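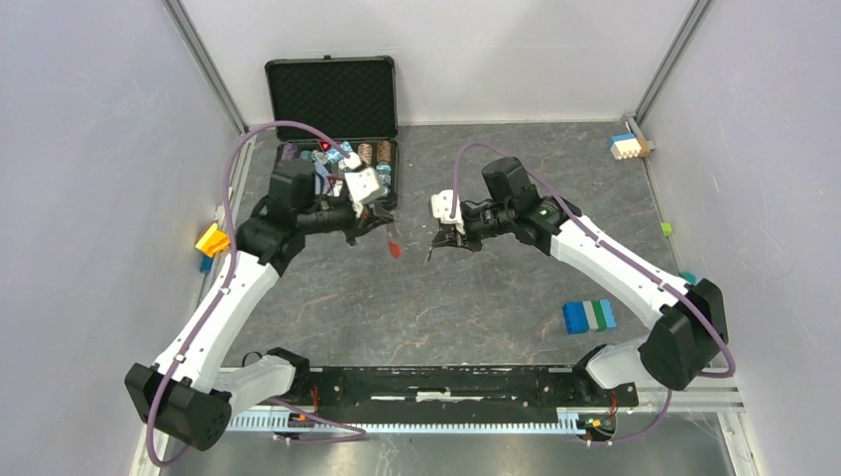 Left arm holding the red-orange piece, right gripper free, chip case at the back.

Re: handover episodes, how much clutter is too much?

tamarack_jo
January 29, 2020
We're collecting teleop demos on the two-arm cell at Erkcombe for a handover policy. 770 episodes recorded, 739 kept after review. Objects go around the border of the surface -- toy blocks mostly, plus an open case of coloured chips near the back wall. My question is whether to keep the clutter in for every episode or start with a bare surface and add things later.

plarnberg_dev
Start bare. We did ours at Plarnberg with everything out from day one and the policy kept reaching for the wrong thing. It took until December to sort out.

B_Balogun
I disagree with that. If the clutter is going to be there at test time, record with it. Move the blocks between episodes though. If the lime-green one sits against the right wall every time, the model will use it as a landmark and fall over when you tidy up.

tamarack_jo
We shuffle every 20 episodes. The case doesn't move.

B_Balogun
Then move the case. Or close the lid for some of them. That foam and all those chip colours are a big patch of texture behind the left arm.

zistis_user
What do you do about the surface? Ours is plain grey. Those rusty veins are close enough to your object colour that I'd want to check any colour-based labelling by hand.

tamarack_jo
Labelling is by hand, 2 people per episode. They disagree mostly on when the handover starts. One marks it when the grippers are facing each other, the other waits for contact.

plarnberg_dev
Pick contact and write it down. And I still say bare first. Babatunde has more operators than we do, he can afford to re-record.

B_Balogun
Not that many more. But yes, contact.

tamarack_jo
OK, contact it is. I'll do a bare batch and a cluttered batch, same operators, and post the numbers for both.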